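4. The Open Day Demonstration

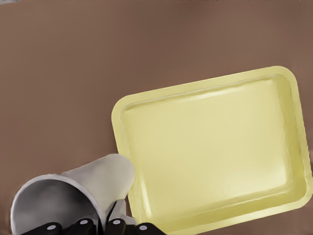

The open day at Zoledport ran on a Monday in March, from late morning until the building closed. We had two stations. The first was the real arm, behind a rail, doing a short fixed routine. The second was the simulator, where visitors could set up a tabletop task themselves and watch the planner work on it. This section covers the second station only. The first is in Section 5.

Figure 4. Simulated table for the clearing task, with the yellow tray, the gray holder and the black handles along the lower edge. Rendered view, no arm in sight.

4.1 Setup

The simulator was Neker, same build as in Section 3, with the Provavent planner on top. No changes to the planner for the day, apart from a shorter time limit. In the lab we let it search for as long as it likes. With people waiting in line that does not work, so we cut it off at 30 seconds and showed whatever plan it had by then. If it had none, the screen said so.

Visitors picked a start layout from a menu or dragged the objects around with a mouse. Most dragged. We had expected the opposite and had spent a good part of the week before on the menu, which was a waste. Objects could be put down in almost any pose, including tipped over, and we did not correct layouts before the run. The only check was for objects passing through each other, and it was a loose one - contact was allowed, deep overlap was not.

The task was worded on a card next to the keyboard: "Get everything with a handle into the tray." We kept the wording short on purpose. Several visitors asked if the holder counted. The planner treats it as an obstacle that may be moved, so it did not count, but the card should of said this.

4.2 What visitors tried

Layouts made by visitors were harder than ours. Our own test layouts, all 2000 of them, were drawn from a sampler that keeps objects apart and mostly upright. People do not do this. They put things up against the tray, they lay the holder down, they bunch the handled items together in one corner and leave the rest of the table bare. Figure 4 is close to what the station looked like for much of the afternoon. A layout like that leaves the planner plenty of free surface and still gives it trouble, for two reasons. The holder and the tray are near enough to each other that a grasp on one can disturb the other. And handles lying side by side are hard to take one at a time.

Children were the best at this. One group kept moving a single handle a little further under the holder after each run to find the point where the planner gave up. That is more or less the boundary search we describe in Section 6, done by hand and a good deal faster.

4.3 Camera view

The view was fixed for the day. We used the default from Zoëga, our scene library, which looks at the table from a raised position and does not follow the objects. Anything dragged to the border was then only partly on screen. The planner works from the full state and was not affected, but visitors took it as a fault and some asked if the robot could "see" the missing part. A fair question. With the learned detector in the loop (Section 7) the answer would be different, and the crop would matter.

We had 3 preset views ready and did not switch between them. Staff at the station were busy with the line. Next time the view goes on a key the visitor can press.

4.4 Notes on the data

Layouts were saved, plans were saved, the visitors' names were not. Restarts of the program split the log in 2 parts and the second part has no time stamps for the first few runs, so we report nothing on how long people stayed. The saved layouts are used as an extra test set in Section 6, wihout any filtering. Repeated layouts were left in, also the ones where nothing had been moved from the start pose.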